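How to Bring a Two-Arm Sorting Table Into Your Recycling Room (and Keep Your Crew Happy While You Do It)

By Hoi-yan Chiang, 3 April 2021
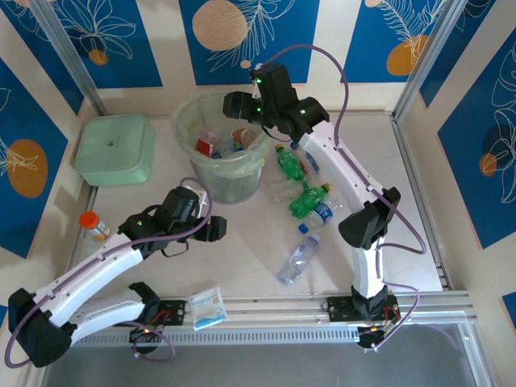 Two arms at the sorting table, with bottles still out and cups in the bucket.

When we first started talking about automation at Prevham, I had a stomachache for most of a week. I had been on the sorting crew for 11 years by then, and I knew every person who was going to hear the word "robot" and go home worried. So if you are the one who has been asked to get a table like this going at your own workplace, pull up a chair. I'd love to save you a few of our bumps!

Start with the people. Before anything is unpacked, sit down with the crew and tell them plainly which jobs will change, who will be trained, and whether anyone's hours will move. Put it in writing too. We had our talk in February, with coffee and far too many pastries, and Mohcine Lamrani asked straight out whether he would still have a job by summer. Our manager had the answer ready (yes, with the same pay, and it was already on paper). I can't tell you how much that one answer helped the rest of us.

Next, make a list of what really lands on your table. Spend a few shifts writing it down. Soda bottles and water bottles were most of ours, but there were also crumpled paper cups, clear plastic cups, little packets, and now and then a medicine bottle, which should always go to a person first. Decide together where each thing belongs. Your crew will know far more about this than any manual does, so let them lead.

Now set up the table. Keep the top pale and plain if you can, and put the bucket toward the back middle, where both arms can get to it. Run each arm once at slow speed with nothing out, and watch the cables as it folds and stretches. If a cable pulls tight or rubs, stop and give it more slack before you go on.

Then begin small. Put out only bottles for the first few days, spaced well apart, and let them overlap once that is going well. A clear cup lying on its side is a harder thing to pick up than you would think, so save those for later, and don't be discouraged when the gripper closes on air. Ours did that all through the first afternoon, and Kuo-hua Yip clapped for it every single time.

Give everybody a turn at the controls. We paired up, 2 to a table, with one person watching the arms and the other clearing what they left behind, and we swapped after every break. Wing-yan Hung had told us she was no good with computers, and she is now the one who trains the new people! Keep a notebook by the table for missed items and odd stops, and read it together at the end of the shift.

Last of all, check in again once the newness wears off. My back feels much better with less bending, and I won't pretend otherwise. But I do miss the chatter of six of us around one long belt, and when I said so, it came out that Mohcine did too. We moved our breaks so that everyone sits down at the same time again. Ask your own crew what they miss, and please ask more than once, as the quiet ones may need a second try.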